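Re: [skikau-kitchen] Thickening the bean soup without flour

On December 11, 2024, Dezső Bárány wrote:

> I made the Skikau bean soup again for my sister's family and she can't
> have wheat, so I left out the browned flour at the end. The taste was
> fine but it was thin as tea. Is there some way to get body into it that
> doesn't involve cornstarch? I don't like the shine it gives. Also, does
> anyone still soak overnight or have we all given up on that?
>
> Dezső

Dezső, I'm so glad you brought this up, because I have been making this soup flourless for three winters now and I think I like it better! My mother-in-law would not agree, but she lives in Vornport and can't see my stove.

What I do is mash some of the beans. Once they're completely soft, I take out two ladles of beans with a little of the broth, crush them with a fork in a bowl (a blender makes it gluey, at least mine does) and stir them back in. Then it needs another 15 minutes with the lid off, on low. It comes out cloudy and thick and it tastes more like beans, which I figure is the whole point of bean soup.

The paprika has to go somewhere, of course, since it used to go into the flour. I take the pot off the heat, warm a spoonful of lard in a small pan, take that off the heat too, and stir the paprika in for just a few seconds before it all goes into the soup. Garlic right after. If you let the paprika sit on a hot burner it turns bitter and there's no fixing it. I've poured out one whole pot in my life over this and I'm still mad.

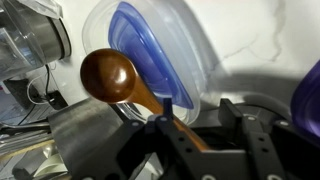

Can the soup be thickened with potato instead of mashed beans?

A grated raw potato works well if you add it half an hour before the end, though the soup gets thicker in the fridge and usually needs a splash of water the next day.

I go with potato when the beans are the big white kind and I don't want to break them up, they look so good whole. With the small brown ones I always mash.

On soaking: I still do it, every time, with a good pinch of salt in the water. I know half the list has moved on to pressure cookers and I'm happy for you all, but I love walking into the kitchen in the morning and finding those fat beans in the bowl. The skins stay on better, too. If you forget, bring them to a boil, turn it off, cover for an hour, drain and start over. Just don't put the vinegar in until the beans are tender or you'll be there until midnight.

One more thing, for anyone near Drondbridge. Kovács has the smoked hocks back! They're behind the counter, so you have to ask. I got 2, one for the soup and one for the freezer, and the broth from the first was so good I drank a cup of it standing up. Go easy on salt until the hock has been in there a good while.

Does anyone have the old recipe with the sour cream and the pinched noodles? It was in the February mailing a few years back, the one with the long argument about caraway, and I've lost my copy. I'd love to try the noodles with buckwheat so Dezső's sister could have them. My one attempt fell apart in the pot (no egg, my mistake).

Tell us how the next batch comes out, Dezső!

Ilka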